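Hogar > Lavado y plancha

Cómo doblar toallas de rizo para que quepan en el armario

Antes de doblar, comprueba que la toalla esté seca del todo, también en los dobladillos, que tardan más que el resto. Sacúdela dos veces cogiéndola por las esquinas del lado corto; así se levanta el rizo y pierde la forma del tambor. No hace falta plancha. Tampoco suavizante, que resta absorción. 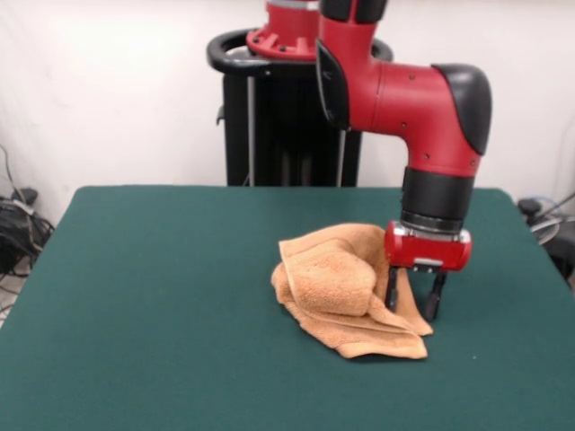 Para doblar hace falta una superficie lisa y más ancha que la toalla. Si la prenda ha quedado hecha un montón, con los pliegues unos encima de otros como en la toalla color tostado de la mesa verde, no tires del centro. Busca primero un borde con dobladillo, síguelo con la mano hasta la esquina y ábrela desde ahí.

Una vez extendida, alísala con la palma del centro hacia fuera. Dobla el lado largo en tres, llevando cada borde hacia dentro. Después dobla por la mitad a lo corto y otra vez por la mitad. El canto redondeado va hacia la puerta del armario.

En un estante de 48 cm de fondo yo apilo 7 toallas de baño. Con más, la pila se inclina y hay que volver a empezar.

Publicado el 29/1/25 por Thaddäus Ruchti

182 compartidos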